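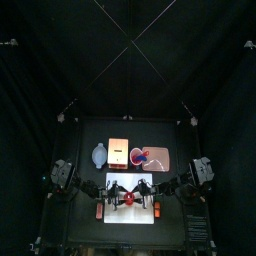

Both grippers on the small round red object, over the white pad. Logged with ticket 70.

Ticket 70: policy stalls when both arms share one object
Opened by: Clodagh Ó Briain
Assigned to: Bayu Pelupessy
Status: open

Hiya Bayu, me again, sorry! Same grumble as before but I've got a bit more to go on now. When the two arms have to close in on one thing together, the Trultavard policy gets the tips nearly there and then just dithers. It doesn't crash and there's nothing in the log, it sits there making tiny corrections until the episode times out. Single-arm pick-ups are fine (lovely, even).

What I've tried so far:
Restarted the policy server. No change.
Recalibrated both arms. No change, and I lost my lunch break to it.
Dropped the action chunk length from 70 steps to 5. Worse! Very jittery, so I put it back.
Swapped to the older checkpoint Mireille trained. It stalls too, only a bit later on.

So I don't think it's the hardware. My hunch is the wrist views. The overhead view looks much the same all through the approach, but the wrist ones change like mad once the other arm's fingers come into them.
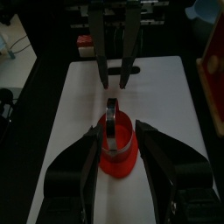 Wrist view: red cup with the metal handle, other arm's fingers across the board.

I went back over the training demos and over 70 of them have only one arm anywhere near the object at a time. I reckon the policy has hardly ever seen a second gripper that close up, and it doesn't know what to do with it.

Reply from Bayu, 2024-12-26
Sounds right to me. Can you try masking the wrist views for the last bit of the approach? If the dithering goes away we know where to look. Njål has a script for it in the Fimau folder.

Reply from Clodagh
Found it, ta! I ran it in 3 conditions: all views, wrist views masked, and wrist views masked on one side only. I used the silver cylinder on the red sponge pad as the target, with both sets of fingers going for the rim.

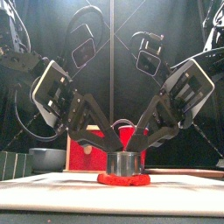
Masked on both sides, the stall went completely, though the grasps got sloppier. Masked on one side, it stalled in 2 runs and was all right in the others. With all views on it dithered every time, same as ever. I'd like to collect a fresh batch of two-arm demos and retrain with the wrist views left in. Could you free up a training slot for me? I'll leave this open till then.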